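Section 4: Your first wash with the Pukwood folding airer and Ulado line kit

Welcome to the good bit! By now the wall bracket is up, the plugs have had their overnight rest and the line is threaded (if it isn't, go back to Section 3, it only takes a few minutes). From here on you get to hang things up, and small cloths are a lovely way to begin.

Before you start

Check that both catches on the Pukwood are showing green. The full set holds 13 kg of damp washing, spread evenly.

CAUTION: Never hang from the line or let children swing on it. The bracket is made for laundry and nothing else.

Opening the airer

1. Stand the airer on a level floor with the Ulado label facing you.
2. Pull the two legs apart until you hear a click on each side.
3. Lift the top rails one at a time. They'll feel stiff the first few times, and that's fine.
4. Press down gently in the middle. If anything slides, close it up and begin again from step 2.

Note: The rails are 600 mm long, so a bath towel folded once will sit on them nicely with a bit of room to spare.

Getting cloths ready

Dusters, napkins and tea towels come out of the drum in a tight little bundle, and five minutes spent sorting them makes such a difference to how they dry! Tip them on to a clean worktop and take them one by one.

5. Find two corners of the cloth and lift it clear of the worktop.
6. Give it one firm shake.
7. Smooth the hems between finger and thumb, then lay it over your arm ready to hang. 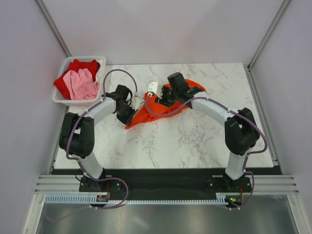 Heo wrote to us after the first edition to say that step 6 was too timid for thick cotton, and that three good shakes with a half turn in between got rid of nearly all the creases. We tried it on a whole load of napkins and we're converts. Use one shake for thin cloths and three for thick ones.

Hanging

8. Start with the rail furthest from you and work forwards.
9. Fold a hand's width of cloth over the rail and peg at both corners.
10. Leave a finger's gap between neighbours so that air can get through.
11. Put bright colours away from whites for the first few washes. Oranges and reds are the worst for leaving marks on a pale towel.

Note: Wedo pegs (part 204) grip well on the thinner rails. The larger ones, part 719, are meant for the wall line and will slip on the airer.

CAUTION: Keep the airer at least a metre from any heater or open fire.

When everything is dry, take the front rail down first and fold the legs last. Wall line users, carry on to Section 5 for tightening the cord.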